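Search this forum Enter keywords Go Advanced

Print this thread | E-mail this thread

Freestanding tub on a hard floor in an open room: drain, supply and lighting

rvarghese
Posting for input before I order parts. The tub is a white freestanding unit with a deck-mounted faucet, standing in the main room at Irby, not in a bathroom. Capacity to the rim is 200 liters. It is not connected to anything at present. I want cold supply and a drain, both removable, with no cutting of the floor. Ceiling and existing lighting:

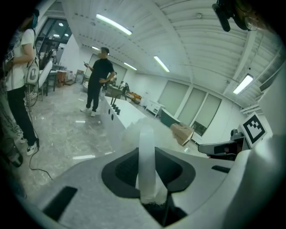
Questions

1. Pumped drain or gravity drain. The nearest floor waste is 10 m from the tub. A gravity line would need a raised base.

2. Flexible supply to the faucet, and whether a check valve is required on a temporary connection.

3. Lighting. The long fluorescent fixtures put hard reflections on the tub finish. I would like to be able to see the water line from standing height.

Raghavendra Varghese

joshi_pipe
Pumped. At a fall of 2 percent your 10 m run drops 200 mm. Add the trap and you are standing on a step to reach the tub. Use a small sump box under the drain outlet, if there is clearance, and run the discharge hose along the wall.

Check valve: yes. Fit a vacuum breaker at the hose connection as well. Your local code may name a specific type.

ristovalve
Disagree on the pump. Pumps on tubs that get drained twice a month seize. A raised base is a day of carpentry and has no moving parts. The same base gives you space for the supply hoses.

Which side is the faucet on? It affects where the hoses come down.

rvarghese
Left rim, looking from where people normally stand. Tall curved spout, control knobs in a row on the rim next to it. The finish is matte black and the drain is chrome, so any visible fitting would ideally be one or the other. 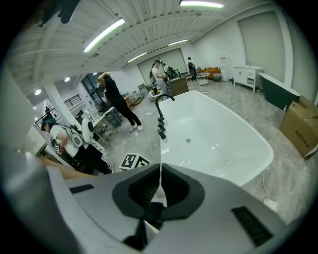 Tub and rim-mounted faucet, left side; brown vanity cabinet behind.

Clearance under the shell has not been measured. I will do that before ordering.

joshi_pipe
Measure it at the drain, not at the edge. Many of these shells have a skirt that sits lower than the underside of the basin, and the edge figure tells you nothing about trap space.

On the base: a filled tub at 200 liters is 200 kg of water before you add the shell. Ristovalve's step has to carry that plus whoever leans on the rim. It can be done, but it is more than a day.

ristovalve
The load is spread over the whole footprint. Joists at close centers and a solid deck will hold it. I have built two of these for Damgate and neither has moved.

s_mathew
Separate point, and I would fix it before any water goes near the tub. There is a power adapter on the floor by the right side of the tub, with its cable running off across the tiles or marble, whichever that surface is. Low-voltage output or not, it should be off the floor and well back. Same for cardboard. A box on the floor by the tub will wick water up from any spill.
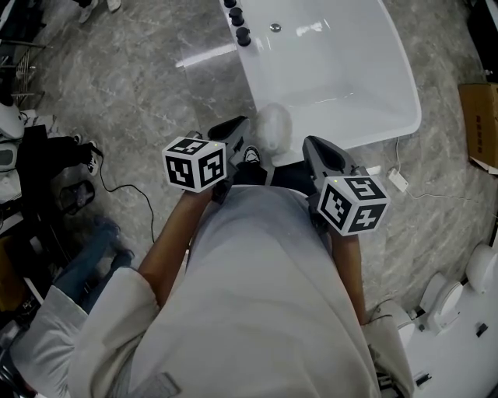 For the supply side I would also put an isolating valve where the hose leaves the wall, at hand height. The knobs on the rim should not be the only shutoff on a temporary line. If a hose fitting lets go under the shell, closing the faucet does nothing.

Senthil Mathew

rvarghese
Accepted on both. The adapter can move to a wall outlet. The floor is gray and polished, and I have been calling it marble. I have no paperwork for it.

Any view on item 3?

s_mathew
Reflections: leave the ceiling alone. Glossy white will mirror whatever is above it. Put a strip of dark waterproof tape on the inside wall at the fill height and read the level from that. Cheaper than diffusers.

joshi_pipe
Tape adhesive marks some acrylics. Test it on the underside first. If the shell is enameled steel, ignore this.

ristovalve
A magnet will tell you which.

rvarghese
Magnet does not hold anywhere on the shell. Treating it as acrylic. Clearance measurement to follow, then I will decide between pump and base. Target for the connection is March.

Print this thread | E-mail this thread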